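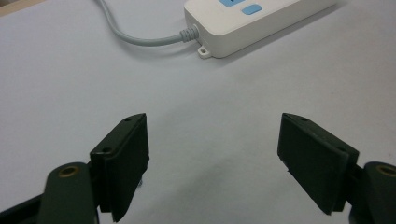
Plular Desk Power Set

Data card and README
Last updated Tuesday, October 28, 2025

Summary

Plular is a set of short recordings of everyday work with power strips and their cords on a plain tabletop. It covers moving a strip to a marked spot, turning it to line up with the table edge, pressing its buttons, and laying the cord out in a curve or a straight run. The set was put together at the Skurnthorpe workroom and is meant for people who study how small household electrical items get handled and put away.

There are 53 sessions. Each session is one strip, one starting layout and one task, from start to finish.

What is in the set

The main item is a white plastic strip with light blue buttons on top, a ribbed gray collar where the cord goes in, and a light gray cord. In our notes this is called the Fladberg strip, after the shelf it is kept on. The name does not refer to a maker.

The other strips are listed in items.txt with their length, cord length and body color. Strips with cracked housings or taped cords were left out.

Table surface

All sessions use a light gray matte tabletop. White strips on this surface have low contrast, and the lower edge of the housing may only be marked by a soft shadow. If you are drawing outlines by hand, zoom in on that edge before you place points. Buttons and cords are easier to pick out.

Tasks

There are 6 tasks. The short name is what appears in the label file.

shift: slide the strip to a new position without lifting it
turn: rotate the strip until its long side is parallel to the near table edge
press: press one button and let go
cord-straight: pull the cord out along the table with no loops
cord-curve: lay the cord in a single bend
stow: fold the cord and place it on top of the strip

Strips were never connected to power during the sessions. A press is a mechanical press only, and the labels say nothing about whether a socket was switched on.

Folder layout

sessions/ one folder per session, named by task and running number
labels/ one text file per session
items.txt list of strips and measurements
surface.txt notes on the table and lighting
CHANGES change log

Labels

Each label file has one line per event: start time, end time, task name, part. Times are in seconds from the start of the session. The part field takes one of these values: body, button, collar, cord, plug, tab.

"Collar" means the flexible ribbed piece between the housing and the cord. Some people call it the boot or the strain relief. Use "collar" for all of it, down to the last ring. The cord starts after that.

"Tab" means a small mounting tab molded into the base of the housing. Not every strip has one. If a strip has none, the value is not used in that session.

Parts that are only partly in view are labeled the same way as full ones, with a trailing p. A button with only its rim showing is therefore button-p. Parts that are completely out of view are not labeled, even when their position is obvious from the rest of the strip.

Known problems

The plug is out of view for most of the cord-straight sessions. Do not use them to learn anything about plugs.

Small markings on buttons are often too dark or too small to read. We did not transcribe them.

In 5 of the stow sessions the cord slid off the strip before the end. These are kept and marked "slipped" in the last line of the label file.

Lighting is even and comes from above. The set has no sessions in dim light or with strong side light, so results may not carry over to a real desk by a window.

Changes

October: split "end" into collar and tab. Old label files that still say "end" should be replaced with the current ones.
September: first release to the Ravn group. Cord lengths in items.txt were in inches in that version and are now in centimeters.

Use

The set may be used and shared for research and teaching. Keep this file with any copy. If you relabel sessions, put your files in a separate folder and leave labels/ as it is.

Corrections to labels go in CHANGES, with the session name first and the line number after it.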